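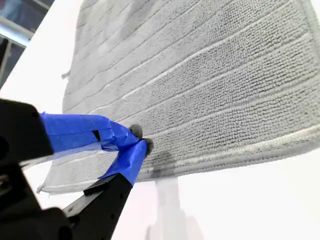

Fold the tea towels. Fold the bath towels, the flannels, the grey one with the pale lines that has gone a bit frayed at the tip. All of it. I'm tired of hearing that folding is a waste of time.

The case against goes like this: it's only going to get used again, so bung it in the cupboard. Hazel Pennington said as much to me in November and I've been arguing with her in my head ever since. Her cupboard is a heap. Pull one out and three come with it, evrey time.

A fold takes seconds. Corners first, hem to hem, flatten with your hand. Stripes help! If the lines run straight across, you can see at a glance wether you've gone crooked. Plain cloth lets you cheat.

And no, it needn't be perfect. Bottom edge a bit wavy, fine. One side turned over in a narrow strip and the rest lying flat, that's a start, and a start is most of the job.

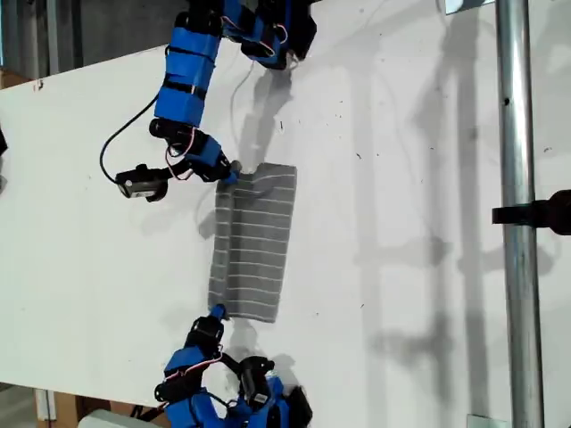
## On doing it straight away

Not tomorrow. Not the chair. The chair is where towels go to be forgotten, ours had 40 minutes of folding on it last week and I did the lot in one sulk.

Clear table, good light, radio on. Big things first, flannels last. Then into the cupboard with the fold facing out, so they come out one by one.

Hazel, I'm coming round.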